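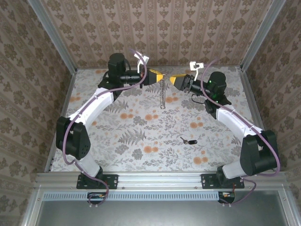 A thin, spring-like metal piece with a small loop at its lower end, over our floral table covering.

Trikby Mending Table: your questions

Do I need to book?
No, just come along with whatever is broken and we'll find you a chair. February tends to be busy (it's when everybody finally looks in the drawer!), so you may wait 20 minutes or so with a cup of tea.

I've found a spring and I don't know what it belongs to. Can you help?
Very often, yes, and it's one of our favourite puzzles. Please bring it loose in an envelope, and bring anything nearby that has stopped clicking, closing or popping up. Gadisa Adugna keeps 162 odd springs in labelled jars and is always delighted to compare.

My spring has been stretched. Can it be squashed back?
Sometimes, if it has only gone a little way. Once it has been pulled well out of shape it seldom behaves properly again, and we'd sooner look for a new one with you than send you home with something that fails by teatime.

What does it cost?
Small springs and hooks are £2, and the mending itself is free. You can bring up to 5 things in one visit.

Will the table covering mind a bit of oil?
Bless you for asking. It has seen worse, but do wrap anything greasy in newspaper, and Nataša Janevski will pop a tray under it when you arrive.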